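Private View

The gallery in Fovville had been a tyre depot until April, and on damp evenings the walls remembered. Idalina Guerreiro had hung 24 canvases in it, all of them grey, and was now standing beside the largest with a glass of something yellow, waiting to be asked what they meant.

The catalogue said they were "an enquiry into absence". She had not written the catalogue. It had been written by a man at Herkico, the sponsors, who made guttering and wanted to be thought of in connection with other things.

"Is this one finished?" asked a woman in a green coat.

"It's been finished for two years," said Idalina.

"Only there's a bit at the bottom you've missed."

Idalina looked. There was a bit at the bottom she'd missed. She had looked at that painting every day for two years, had varnished it, insured it and carried it down four flights of stairs, and in the lower corner was a patch of bare canvas the size of a playing card.

"That's the absence," she said.

The woman wrote this down.

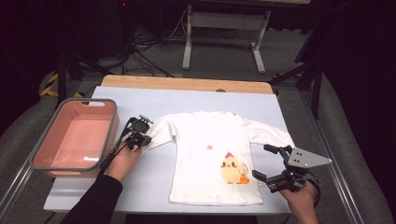
By eight o'clock the patch had drawn a small crowd. A retired dentist called it brave. The man from Herkico photographed his own shoes next to it. Ghizlane Hegazy, who owned the gallery and had not sold a picture since the tyres went, came across the room at the speed of someone trying not to run.

"What have you done to number nine?"

"Nothing. I've done nothing to it. That seems to be the trouble."

"The Khurana people want it. Three thousand." Ghizlane held on to her sleeve. "They want to know if there are others with the gap."

Idalina considered the other 23, every one of them painted carefully to the edges by a woman who had believed that was the job. She thought about the rent, and about her mother, who still told the neighbours she was in decorating.

"There might be," she said. "How long are they staying?"

"They've only just found the cheese."

"Then keep them by the cheese."

She put her glass down on the catalogues and went to look for her coat — there was a scraper in the left pocket, and in the right, with any luck, a rag. Behind her the dentist was explaining the corner to the woman in green, who had started a second page.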